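# The Cup That Does Without a Sleeve

Order a coffee at the Prado counter in Erngate and it comes in a brown paper cup with ridges all the way around. There is no cardboard sleeve. The shop stopped buying them in June.

A ripple cup has a smooth inner wall and a second layer of fluted paper glued over it. The flutes trap air, and the air keeps the heat off your fingers. The idea is old. What changed for small shops is the price.

Hinduvby, the wholesaler that supplies most of the cafes on Plidgate, sells the cups in cartons of 300. Sleeves used to come separately, 100 to a pack, and they took up the shelf over the sink. Prado went through 1,026 cups in its first month with the new ones.

The rim matters as much as the wall. It is rolled paper, and a thick roll stiffens the mouth of the cup so it holds its shape when someone grabs it near the top.

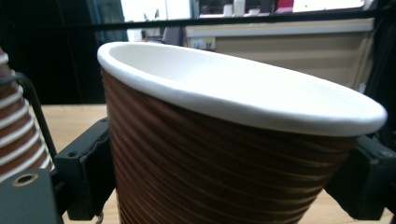 Ripple cups have drawbacks. They don't nest as tightly as plain ones, so a stack the same height holds fewer. The ridges are hard to write on, and Prado's staff now put the order on the lid. Regulars who want an iced drink still get a plain cup, kept in 2 sizes under the register.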